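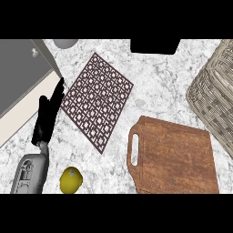 Drevach Walking Guide, third edition, reviewed
2018-02-03

I bought the Drevach guide in November, the week before we flew out, and I'll admit I mostly wanted it for the map in the back. We ended up using the whole thing every day! It's published by a small outfit called Urell and it fits in a coat pocket, if your coat pockets are on the generous side.

There are 31 walks in it, most of them starting from the old harbour, and we managed 16 before my knees gave up. The directions are lovely and plain – left at the chapel, down the steps, keep the river on your right – and whoever wrote them has clearly walked the routes with a bag of shopping in each hand, because every steep bit gets a warning. We only got properly lost once, on the Clarthorpe loop, where the book sends you through a gate that was padlocked. A very patient man walking two dogs put us right.

The history boxes are hit and miss. I loved the page on the fire of 1810 and the rebuilding of the market hall (go in and look up at the ceiling), but there's a long piece on customs duties that I started three times and still couldn't tell you a thing about.

Food is the weak spot. Of the cafés we tried from the list, one had shut and another had turned into a phone shop. Dankwa, on the square, was still going and did us an enormous fish soup, so I forgave it a bit. Prices are out of date as well, and the ferry costs more than it says.

The binding is glued and mine started shedding pages after a wet afternoon. My friend Bernardo Teixeira has the second edition, which is stitched, and his looks nearly new after two trips. The fold-out map is on better paper and survived being sat on.

I'd still buy it again for the walks. Four stars from me, and do check the ferry times at the ticket office, as the winter ones in the book are wrong.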